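Search Kovcombe Review
Search articles, authors, issues

We use cookies to keep the site working and to see which pages get read. Accept all / Manage choices

Filed under: Machines & Rules

The code that wants to be a standard

Tuesday, June 9, 2026

By Ewan Wihongi

The document runs to 445 clauses and I have read all of them, which puts me ahead of at least two of the firms that signed it. The Komton Code, as its authors would like us to call it, sets out good practice for robots with arms that work in people's homes. It has a handsome cover. It has no penalties.

Asnakech Endale led the drafting and is used to the complaint. "A voluntary code is what you get before a law," she told me. "If you wait for the law, you wait with nothing." Perhaps. I have covered three voluntary codes in other trades, and in each of them the waiting was the point.

Much of it is sensible. Clause 12 says a stop button must be reachable by a person sitting on the floor. Clause 31 asks makers to state how hard a gripper can close, in plain figures, on the first page of the manual. Then the verbs go soft. Makers "should consider" the presence of pets. They "are encouraged" to log near misses, a term the glossary does not define.

Vumus, the largest signatory, says it has run 1,854 household trials under the code and reported none that ended in injury. I asked how many had ended early. Kedir Belay, who handles safety there, replied that the code does not require the figure to be kept. He is right. I looked it up twice.

The insurers are less relaxed. Fitzsimmons, which covers small operators, went through 1,168 trial records last December and found that more than 500 gave no account of what was on the floor when the arms were switched on. Natnael Gebretsadik, who wrote the summary, thinks the form is to blame. It has one box for the room, and people write "kitchen" in it.

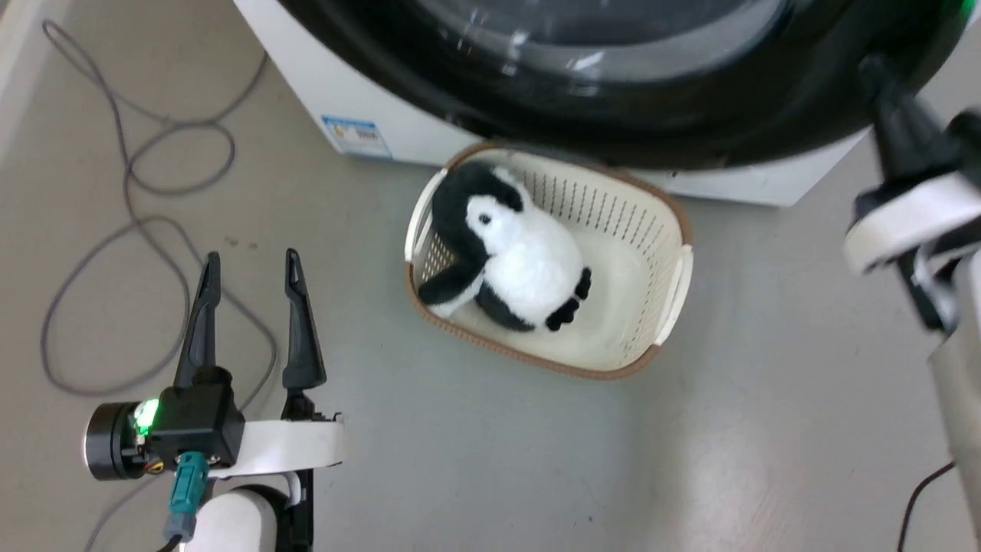
Floors get a single page in the code, and it is the weakest page in the thing. Clause 208 calls for a "clear working area" and leaves the word clear to the operator. Take a laundry job, with both arms out in front of a washing machine and a basket on the floor holding one toy penguin. The basket and the penguin are the task, so they are allowed. The long grey cable lying in loops to the left of them is neither task nor furniture, and under 208 an operator could pass it or fail it and be equally correct. A rule that gives both answers is of little use to whoever has to walk through that room.

Natnael Wako, who trains operators in Kovcombe, has stopped quoting the clause to new starters. He makes them tape a line on the floor and lift everything loose inside it, cables first, before power goes on. It takes four minutes. He has sent the wording to the drafting group twice and had a polite reply once.

Endale says floors will be looked at in the second edition – there is no date for the second edition. Vumus has said it will sign that one too.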